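3.2 Preparation of the sorting surface

Household sorting has mostly been studied through interviews and diaries, in which people report afterwards how they dealt with a drawer or a shelf. Such accounts are useful for learning what people value, but they say little about where things are put down while a decision is being made. The Itovura study was designed to look at this middle stage. Participants were given a box of mixed small items from the Falora household collection and asked to sort them on a table, in whatever way seemed sensible to them, until they were content with the result.

The surface on which sorting takes place is seldom described in earlier work, although it plainly affects the outcome. In our first trials at the Plimari site, participants worked on a bare table top. Most began near the edge closest to them and built up one long heap, which was later broken apart. Groups ran into one another, and the coders could not agree on where one ended and the next began. A second arrangement used shallow trays. Agreement improved, but the rims discouraged people from sliding items across, and several participants told us that a tray felt like a final place -- once an item was in, they were unwilling to take it out again.

We therefore adopted a flat surface divided by tape. Blue painter's tape was chosen as it can be seen easily against matt grey, lies nearly flat and can be removed at the end of a session. The divisions were laid by hand and by eye. No ruler or template was used, and no attempt was made to give the four areas equal size. Figure 3 shows the divided surface without items.

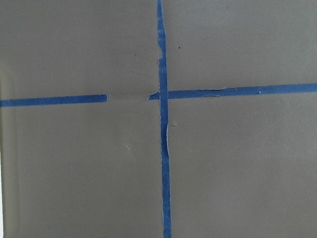 Figure 3. Sorting surface divided into four areas with blue painter's tape. The horizontal line is made of two separate pieces, with an open gap to the left of the vertical strip.

3.3 Form of the divisions

The vertical strip is a long run of tape with ragged margins in places, and it lies a little to the right of the middle in the view given in Figure 3. The horizontal line is less regular. Its left piece sits slightly lower than its right piece and stops well short of the crossing, with a squared end. Between the two pieces the grey material is bare, apart from a faint crease or seam which carries the line onwards. The right piece begins with an angled point just to the left of the vertical strip and crosses it.

The four areas are thus suggested by the tape and are not fully enclosed. We considered whether this would weaken the method. The coding rules were written so that an item is assigned to the area in which the greater part of it rests, whether or not tape is present at that point. Where the tape is missing, coders extend the line by eye between the two ends. Items lying evenly across a line are recorded as "between" and kept as a separate class. They are not forced into an area, as an item left between two groups may well be one about which the participant is undecided.

3.4 Procedure

Each session began with a clear surface. The participant was seated at the long side of the table and the box was placed on the floor to the right, so that it did not take up any of the four areas. The spoken instruction was kept short: "Please sort these things in a way that makes sense to you. You may use the table as you wish." The tape was not mentioned. Participants who asked about it were told that they could use it or ignore it.

No limit was set on the number of groups. Items could be stacked, moved or returned to the box at any point. A session ended when the participant said so. Tape was checked between sessions and pressed down again by hand where it had lifted, and a piece was replaced only if it would no longer stay in place.

Across all sessions, 3,798 placements were coded using the Urio scheme, which records the item, the area and whether the item had been moved before. A placement was counted each time an item was released and left to rest. Brief touches and small adjustments within the same area were excluded. The classes used in the scheme are set out in Section 3.5, together with the treatment of stacked items.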